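Looking After Basketball Gear at Home

By Trinh Cao
February 2022

Most of what follows comes from keeping two players in shoes, balls and clean uniforms through several club seasons. None of it costs much. I have put the jobs that come up most often first.

Cleaning a composite ball

Composite balls lose their grip when dust and skin oil fill the spaces between the pebbles. Mix a few drops of dish soap into a bowl of lukewarm water, wring a cloth out in it until it no longer drips, and go over the ball one panel at a time. Use an old soft toothbrush along the channels. Wipe again with plain water and leave the ball on a towel to air dry. Turn it once or twice so that it does not sit on a damp patch.

Do not put a ball under a running tap or in the washing machine. Water gets in at the valve and at the seams, and the panels start to lift.

Leather balls are different. Brush them dry and wipe them with a cloth that is barely damp. Skip the soap unless there is a real stain. An outdoor rubber ball can take almost anything, including a garden hose.

Pumping and checking pressure

Wet the needle before you push it in. A drop of water will do, or valve oil if you have it. A dry needle can tear the rubber inside the valve, and then the ball will never hold air for long. Push it straight, never at an angle.

The pressure is printed near the valve on most balls. If you do not have a gauge, hold the ball so the bottom is level with your forehead and let it drop on a hard floor. It should come back up to somewhere near your waist. If it reaches your chest, let a little air out.

A ball that has been in a cold car will feel flat. Bring it inside for an hour before you add air. I overfilled one in December by not waiting, and it has had a slight egg shape ever since.

Drying shoes

Take the insoles out as soon as you get home and loosen the laces all the way down. Stuff the shoes with crumpled newspaper, change the paper after an hour, and leave them near a fan. Keep them off the radiator and out of the dryer, where the glue between the sole and the upper goes soft.

For smell, put two tablespoons of baking soda into each of a pair of old socks, knot them, and leave one in each shoe overnight. Shake out the insoles in the morning.

Slippery soles are nearly always dust. Wipe them with a damp cloth before a game and dry them completely. If the rubber has gone hard and shiny, rub it lightly with 400 grit sandpaper, going with the tread. Anything coarser takes off too much.

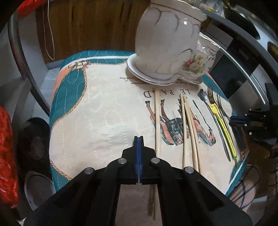
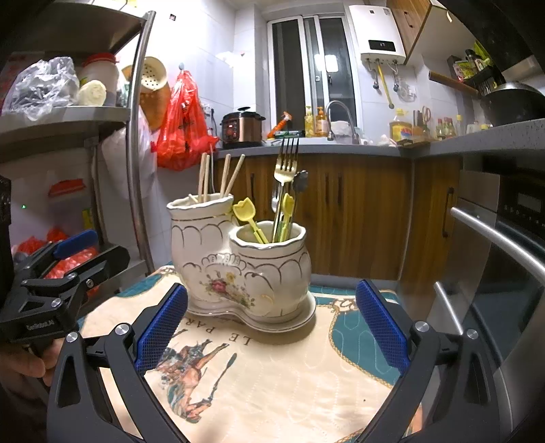 Chopsticks and the quilted tablecloth.

Washing uniforms

Turn jerseys and shorts inside out before they go in. Numbers and lettering crack when they rub against the drum, and zippers from other clothes are hard on mesh. Cold water, gentle cycle, half the detergent you would use for cottons. Leave out fabric softener. It coats the fibers and the shirt stops drying the way it should.

For a sour smell that will not wash out, soak the jersey for half an hour in a basin of cold water with one cup of white vinegar, then wash as usual. Never add bleach to the same basin.

Blood comes out best with cold water and a little hand soap, worked in from the back of the fabric. Do it the same night. Hot water sets it.

Hang everything on plastic hangers. If you have to iron near a printed number, put a cotton towel over it and use the lowest setting — one touch of a bare iron is enough to ruin a digit.

Knee pads and sleeves

These need washing after every use, and they usually get it once a month. Close any hook-and-loop straps before they go into the machine or they will catch on the mesh. A zippered laundry bag keeps the pairs together. Dry them flat. Padding that has been wrung out by hand tends to stay bent.

Replacing a driveway net

Buy an all-weather nylon net with 12 loops, which fits the ordinary rim. Cut the old one off with scissors. Start at the back of the rim, hook every loop on loosely, then go around again and pull each one snug. Dipping the loop ends in warm water makes them easier to work if the net is stiff.

While you are up the ladder, check the bolts behind the rim. Ours had worked loose by half a turn. Rust spots can be sanded back and touched up with outdoor metal paint, but let it dry for a full day before anyone shoots.

Packing the bag

Keep a plastic grocery bag in the side pocket for wet things. Put the pump and 3 spare needles in a hard case, such as one for glasses — loose needles bend, and they go through fabric. Empty the bag completely once a week and leave it open overnight.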